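6. When the arm drops the knife (clearing a grip fault)

This one got me plenty of times on the Usbridge table, so I've given it a section of its own. The gripper stops over the handle, the arm throws fault 27 and everything just sits there. Don't reach in yet!

6.1 Press the stop button and wait for the status light to go amber.

6.2 Look at where the fingers are. If they're down at the handle end of the knife, leave the arm where it is and go on to 6.3. The white block under the blade stays put too.

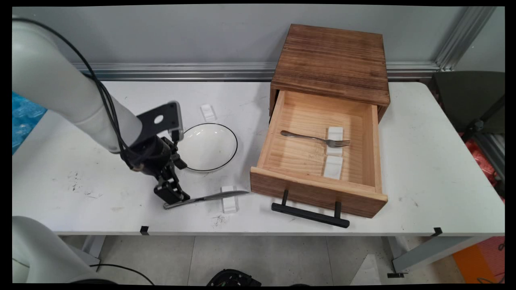

6.3 Open the Wotel console, choose Jog, and raise the wrist slowly. I keep the speed at 7 (the default is way too quick for my nerves).

6.4 Clear the fault and run Close Test with nothing between the fingers.

CAUTION: Keep your hands off the table during Close Test. Si-eun Wang got a nasty pinch doing this in May, and she knows the arm better than I do.

6.5 Run the pick again and check the wrist view before you let it lift.
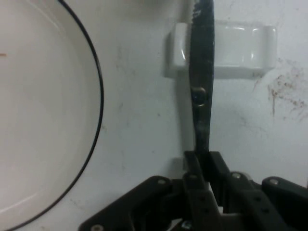

Fault 27 nearly always comes back to finger force, at least on my set-up. Start at 1000 and work up, and please don't jump straight to 3000 like I did. You want both fingers clamped on the lower end, with the blade running straight up the view and past the block, before you press Continue. If the fault comes back, redo the force calibration in section 4.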